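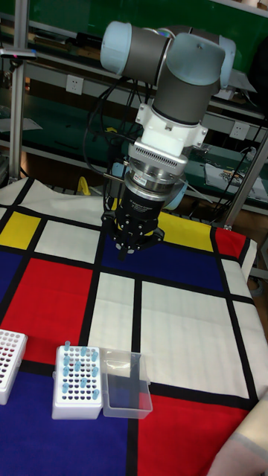 Which tablecloth should I put on the table where the tube racks stand?

Take the one with the big color blocks and the thick black lines. It is stored flat in the second drawer. Please do not fold it, a fold makes a small hill and the rack will not stand level on it.

Why a patterned cloth and not a plain one?
Tala Haddadin chose it when we moved to this room in March. The white racks were difficult to see on the old white top, and people put their elbows on them. On red or blue you notice a white rack at once. Also, the black lines are good for telling a colleague where to put a thing: "rack on the red, near the line" is enough.

Can I write on the cloth with a marker?
No. Use paper tape from the Sundell box and remove it the same evening. If the tape stays over 14 days, the glue remains on the print.

How do I place the tubes in a rack?
This depends on the task sheet. Some sheets want full rows, some want the tubes spread between empty holes. If the sheet says "scattered", please do not correct it into rows. Tarek Hakim has written the starting pattern for each sheet, and it must be the same when the next person begins.

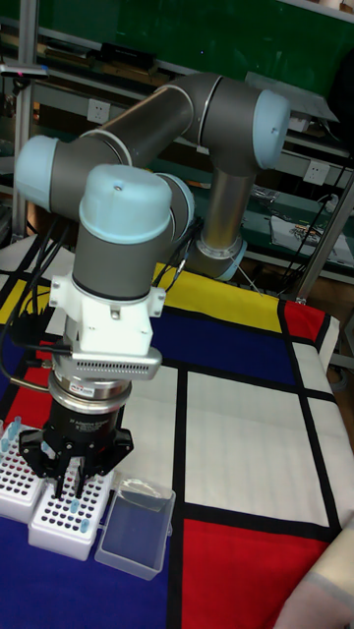 Before you leave the table, compare the pattern one more time with the sheet and write your initials under it. Push each tube until it touches the bottom of the hole. A tube which stands higher than its neighbors is usually only not pushed enough.

What is the clear plastic box for?
Tubes that are taken out of use during the day go in the clear box. It is not for caps, gloves or pens. Empty it in the evening into the Brulada bin by the door.

Where do I find more tubes?
Ask I-seul Cha. We order from Salameh in bags of 100, and the last order was 1000 pieces, so for the moment we have enough. Open one bag before you start another.

How do I clean the cloth?
Wipe it with a damp cloth and a little Mokus soap, then with clean water. Alcohol is not good for the red parts, we have already lost some color on the old one. Let it dry completely before the racks come back.

May I take a rack to another room?
Yes, for 3 days at most. Write it on the list at the door, with your name and the room. Elínborg Dalsgaard keeps the list and will remind you.

I found a cracked tube. What now?
Put it in the hard container for broken things, wash your hands, and tell Hadi Dabbas. You do not need to fill in a form for one tube.

Last change to this page: 17/03/2019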